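Regulamento do refeitório: reutilização de louça própria e prazo de devolução

Fórum interno dos utentes da Residência Bermúdez » Serviços comuns » Refeitório

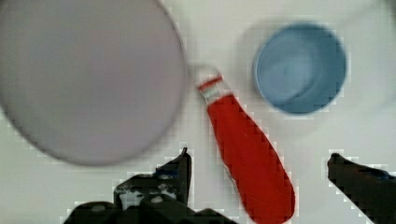 Alcides Carhuamaca

Caros residentes,

Na sequência da revisão do regulamento do refeitório, submete-se à apreciação dos utentes a proposta de alteração do artigo relativo à louça. O texto em vigor obriga à utilização exclusiva da louça fornecida pela concessionária Temmont. A nova redação passaria a admitir pratos, copos e talheres pessoais, nas seguintes condições:

1. A louça pessoal deve estar identificada com o número do quarto, na base ou no cabo.
2. A lavagem é da responsabilidade do próprio e faz-se nas cubas do piso 2, nunca na máquina da copa.
3. A louça deixada nos escorredores por mais de 12 horas é recolhida e guardada na arrecadação.
4. A louça da concessionária levada para os quartos deve regressar à copa no próprio dia.

Os contributos são recebidos neste tópico até ao encerramento do mesmo pela administração. A entrada em vigor está prevista para novembro.

Alcides Carhuamaca
Serviços de Apoio aos Residentes
2 de junho de 2025

quarto_68 escreveu:

Agradeço a divulgação do projeto. Manifesto concordância com os pontos 1 e 4. Quanto ao ponto 3, considero o prazo insuficiente. Quem trabalha por turnos janta às nove da noite e pode só regressar ao piso na tarde seguinte. Proponho que a recolha se faça ao fim de um dia completo.

Flor Muñoz escreveu:

Na qualidade de representante do piso 2, devo transmitir a posição dos residentes que ali vivem. As cubas são duas e servem também para lavar os tachos da cozinha partilhada. Se todos os utentes do refeitório passarem a lavar ali a sua louça, o piso ficará prejudicado em relação aos restantes. Solicita-se que a administração estude a instalação de uma cuba junto à saída do refeitório antes de qualquer alteração ao regulamento.

Acrescento que o ruído depois do jantar já foi objeto de duas exposições escritas, ambas sem resposta até à data.

mteles escreveu:

Citação de quarto_68: «Proponho que a recolha se faça ao fim de um dia completo.»

Discordo. O escorredor do refeitório antigo esteve meses ocupado com copos sem dono conhecido e foi esse o motivo da proibição atual. O prazo deve manter-se e, no meu entender, poderia até ser mais curto.

quarto_68 escreveu:

Com o devido respeito, os copos a que o utente mteles se refere não estavam identificados. O ponto 1 resolve essa situação. Um prato com número de quarto pode ser devolvido à porta do residente sem necessidade de arrecadação.

mteles escreveu:

E quem o devolve? A proposta não atribui essa tarefa a nenhum serviço.

Alcides Carhuamaca escreveu:

Tomou-se nota das observações. Prestam-se os seguintes esclarecimentos:

A devolução à porta não está contemplada no contrato com a Temmont e a portaria não dispõe de pessoal para a assegurar. A louça recolhida poderá ser levantada na arrecadação durante o horário normal de expediente, sem qualquer encargo.

Relativamente à intervenção da representante Flor Muñoz, informa-se que foi pedido orçamento à firma Skevham para uma cuba em aço inoxidável com ligação à rede existente. O valor apresentado ultrapassa os 1000 euros e carece de autorização da direção. As exposições sobre o ruído foram reencaminhadas nesta data e terão resposta própria.

Flor Muñoz escreveu:

Registo o esclarecimento e agradeço-o. Mantenho, contudo, a reserva: a alteração não deveria entrar em vigor sem decisão sobre a cuba. Peço que esta posição conste da ata.

h.vasques escreveu:

Uma questão distinta. Aplica-se a regra da identificação às marmitas guardadas no frigorífico Wornis da sala de convívio? O aviso afixado na porta fala apenas de alimentos e não menciona os recipientes.

Sugiro ainda que se autorize fita adesiva para a identificação. A caneta permanente sai ao fim de poucas lavagens, sobretudo no plástico, e há quem não queira riscar louça de família.

Alcides Carhuamaca escreveu:

As marmitas regem-se pelas normas da sala de convívio, que não são objeto desta revisão. A fita adesiva será aceite desde que o número permaneça legível. A redação do ponto 1 será ajustada nesse sentido.

mteles escreveu:

Nada a opor à fita. Continuo contra qualquer alargamento do prazo do ponto 3 e solicito que este seja votado em separado.

quarto_68 escreveu:

Subscrevo o pedido de votação em separado, embora tencione votar em sentido contrário.

Alcides Carhuamaca escreveu:

O ponto 3 será votado em separado na próxima reunião de residentes. A reserva da representante do piso 2 será anexada à ata. O tópico mantém-se aberto a novos contributos.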